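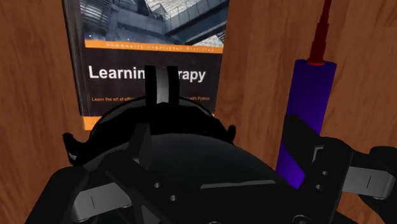

Akua Alhassan wrote in after the last talk that a giveaway had never sold her a coat, and that she stopped reading a blog once every other post was sponsored. Start with her note. Read it out in full, then leave a pause.

Who I am. I write a small fashion blog, mostly outerwear and knitwear. I've worked with shops on paid posts since October two years ago. Keep this under a minute.

What a paid post looks like from my side. Strickland sent a wool coat and asked for one post and two follow-ups. I said yes to the post and no to the follow-ups. They agreed the same day. Ask for less than they offer if less is what you can do well.

Numbers. The Strickland post had 509 comments. I went through them and 283 only said "love this" or "following you now." There were 36 that asked a real question – sizing, lining, how it washes. Those are the ones I answered first. Tell the room to do the same.

Disclosure. Say who paid, in the first lines, in plain words. I used to put it at the bottom in small type. Readers told me they didn't like it, and they were right. Mention the Brasto scarf post here (the one I had to rewrite).

Saying no. Zurnuveo wanted me to call their jacket warm when I had only worn it indoors. I turned it down. Don't go into the emails.

Giveaways. Set a closing date, say which countries can enter, and name who pays for shipping. Imance left shipping to me and I didn't check. The boots were heavy.

Ljubica Omerović asked by email if a blog with more than 1000 readers should have a rate card. My answer is yes, one page, with prices on it. Show mine if the screen is working, otherwise read out the three lines for posts, photos and giveaways.

Questions, ten minutes. If no one starts, go back to Akua's note and ask who agrees with her.

Sign-up sheet is by the door.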